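ねえ、レンガの壁をじっくり見たことってある？わたしはあるよ。しかも、しょっちゅう！散歩のとちゅうで古い倉庫や駅のへいを見つけると、つい立ち止まって顔を近づけちゃう。家族には「また始まった」と言われるけど、レンガの壁って見れば見るほどおもしろいんだ。

# レンガの壁はどうしてくずれないの？

## まずは、ならべ方を見てみよう

レンガを積むとき、いちばんかんたんそうなのは、下のレンガの真上に次のレンガをきっちりのせていくやり方だよね。2段目も3段目も同じ場所にのせる。そうすると、レンガとレンガのすきまが、上から下まで一本のまっすぐな線になる。

このすきまのことを「目地（めじ）」っていうんだ。ふつうは、モルタルという、セメントと砂と水をまぜたものがつまっている。モルタルは接着剤みたいな役目をするんだけど、たての目地がずっとつながっていると、そこがさけ目になりやすい。壁が、となりどうし手をつないでいない、ひょろひょろの柱の集まりみたいになっちゃうんだね。

そこで昔の職人さんたちは、レンガを半分ずつずらして積んだ。上のレンガが、下のレンガ2個にまたがってのっかる形だよ。上から重さがかかると、下の2個に分かれて伝わって、その下ではまた別のレンガに分かれて……というふうに、力がどんどん横にも広がっていく。一か所だけががんばらなくてすむんだ。

## 積み方には名前がある

レンガには、細長い面と、小さい面があるよね。細長い面を「長手（ながて）」、小さい面を「小口（こぐち）」とよぶよ。このふたつをどう見せるかで、積み方の名前が変わるんだ。

- **長手積み**：細長い面ばかりが見える積み方。うすい壁でよく見かける。
- **イギリス積み**：長手だけの段と、小口だけの段をかわりばんこに重ねる。
- **フランス積み**：ひとつの段の中で、長手と小口がかわりばんこにならぶ。もようがきれい！

小口が見えているレンガは、壁のおくに向かって体をのばしている。だから、壁の表側と裏側をつなぎとめてくれるんだ。外からは小さく見えるのに、たいした働き者でしょ？

わたしがいちばん好きなのは、Orirness（オリルネス）という港町の古い倉庫。7月に遊びに行って、アイスがとけるのもわすれて見ていたら、手がべたべたになった。そこはイギリス積みで、はしっこだけ細く切ったレンガが入っていたよ。そのまま積むと角のところで目地がそろってしまうから、細いレンガでちょっとだけずらしてあるの。こういう工夫を見つけると、うれしくてだれかに話したくなる！

反対に、Celitdale（セリトデール）の町では、たての目地がぴしっとそろった壁も見つけた。あれ、くずれないの？って思うよね。今の建物では、中に鉄筋を入れたり、別のじょうぶな壁の表面にうすいレンガをはったりすることがある。そういう壁なら、レンガのもようは見た目で選べるんだ。

## つくえの上でためしてみよう

本物のレンガは重いし、足に落としたらたいへん。だから実験には、身近なものを使おう。消しゴムでも、同じ大きさの小箱でもいいよ。

1. 箱を6個用意して、真上に真上にと2列で積む。
2. 横からそっと指でおす。
3. 次は、1段ごとに半分ずらして積みなおして、また同じくらいの力でおす。

どんなふうに動いたかな？列と列がばらばらに動くか、となりの箱もいっしょに動くか、そこをよく見てね。はしっこに半分のすきまができたら、半分の大きさの箱を入れてもいいよ。

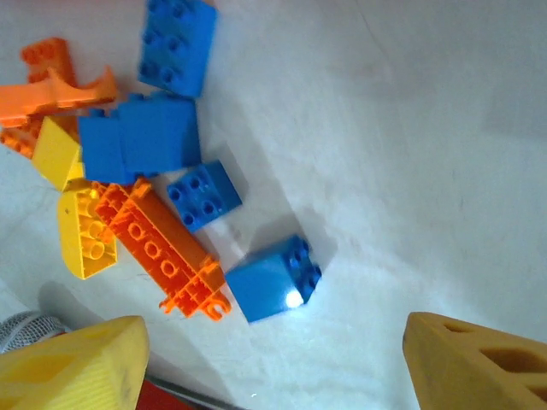 目地のかわりになるものがほしい人には、ブロックのおもちゃもおすすめ。本物のレンガは、モルタルのおかげでとなりどうしがくっついているけど、積んだだけの箱にはそれがないからね。その点、写真の青いブロックみたいに上に丸いでっぱりがついていれば、別のブロックとはめあわせることができる。でっぱりが2列にならんだ長いのと、4つが四角くならんだ小さいのがあるでしょ。長いのをずらして積んで、はしっこに小さいのを使えば、壁の両はじがきれいにそろうんだ。オレンジや黄色もまぜて、段ごとに色を変えると、どこがどうずれているか見やすいよ。

できあがったら、ずらしたところを指でたどってみて。たての線が、1段ごとにぶつかって止まるはず。

## 外に出たらさがしてみてね

へい、花だん、古い駅、トンネルの入り口。レンガはけっこうあちこちにいるよ。小口が見えるかな？角はどうなっているかな？古い壁はもろくなっていることもあるから、よじ登ったりおしたりはしないで、目で見るだけにしてね。

めずらしい積み方を見つけたら、ノートにスケッチしておこう。わたしのノートは、今5冊目。次はBukedgate（ブケッドゲート）の橋を見に行くつもりで、もうえんぴつもけずってあるんだ！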